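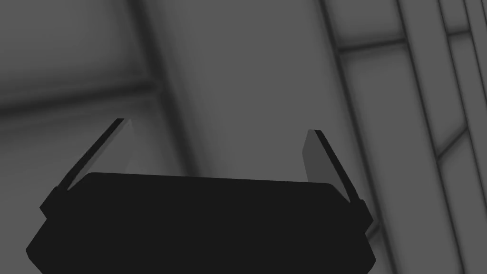

June 24, 2025

Second day on teleop in the simulator and I'm slower than I was on the real arm. Blandine Sabatier set the target this morning: 400 clean demonstrations of the shelf task by the end of the week, all of them from the wrist view. The total in the set when I sat down was 2,864. I didn't write down the count at lunch, which I should have.

Logged in at 8. The session loaded with the controls mapped the old way, so left on the stick turned the wrist when it should have moved the arm. I did four runs like that before I stopped and changed it. Those four are deleted. I put a note in the Nimbridge channel so whoever has the evening shift checks the mapping first.

The wrist view is the hard part. With the side view I know where the arm is. With the wrist view I have the two fingers, and past them it's all gray, and I have to work out from the seams which way I'm facing. The panels in the Stadside model have almost no texture. I asked if we could get the textured version and Koval said it was held up until September. He said the policy should learn to cope with plain surfaces anyway. Maybe so, but I have to cope with them first.

What helps is moving a little before I commit. If I slide sideways a few centimeters, the things close to me shift and the things far away don't, and then I can tell the depth. It costs a couple of seconds per run. I asked Blandine if the extra motion would spoil the data, and she said small searching moves are fine as long as I don't stop dead. Pauses are worse. If I sit still for two seconds thinking, the robot learns to sit still for two seconds, and it doesn't know what I was thinking about. So I've been trying to keep the hand moving even when I'm unsure.

I also have a habit of closing the gripper too early. On the real arm I can feel it in the handle when the fingers touch. In the simulator there's a number in the corner for contact force and I don't look at it. Replayed ten of my runs after lunch and in six of them the fingers started closing before they were around the part. It still got picked up in most of those, so they counted as successes, but I wouldn't want to teach it that way. I flagged them and did them over.

Better afternoon. I slowed the approach speed down one step and quit trying to do the turn and the reach at the same time. Turn first, then reach, then close. It looks stiff on replay but it's the same every time. Blandine watched a few over my shoulder and said to mix in some from odd starting angles tomorrow, otherwise everything comes in from the same side. She's right. I've been resetting to the same spot without thinking about it.

Export to Paltimport failed twice around four. First it was the file names, then it just timed out. Went through on the third try. Total now reads 3,132, with the evening people's earlier batch counted in, so I can't take credit for all of that.

Wrist is sore, the right one. I had the controller too high all morning. Lowered the chair and it was better. Need to bring the small cushion from home.

Tomorrow: odd angles, watch the force number, check the mapping before starting. Ask about getting a second monitor for replays.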